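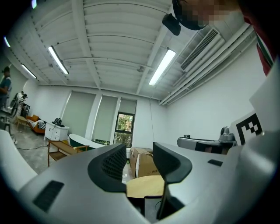
Buckley Street, Second Floor

Ita Ní Mhurchú has been asking since January what the new workroom looks like, and "a room" was apparently not enough of an answer. So we made a gallery page. Only one picture has gone up so far. Eamon Hennessy has promised the rest, and Eamon's promises run on their own calendar.

1. The big room, looking toward the windows

The ceiling is corrugated metal decking with white beams, and it is the thing every visitor mentions first. Darragh Corrigan says it gives the place character. Darragh also says this about his car.

The long tube lights are kind to fabric and paperwork and unkind to everyone over thirty. Peadar Cullinane wants lamps. Peadar has been told there is a form for lamps.

The air conditioner is up on the right, near the top. It has two groups of supporters, one in sweaters, and the matter comes up at every meeting. The white pipes along the top of the wall are staying where they are. We got a quote for boxing them in, and we now find the pipes very attractive.

Three tall windows at the far end, with pale gray-green blinds. Tadhg Ní Bhriain picked the color from a card of 331 shades and would like it known that it is not "hospital." Two blinds down and one partway up is as close to agreement as this group gets.

Still to come

The storage closet, once the door opens all the way.

The shelves from Tonthorpe, all six of them, if the missing brackets ever turn up. More than 6 phone calls have been made, and we're on first-name terms with the hold music.

The kitchenette, after somebody claims the blue lunchbox.

If you have decent pictures of the place, send them to Eamon and then remind him that you did. Captions are welcome too, though Ita reserves the right to fix the spelling.

Page last updated 20 August 2025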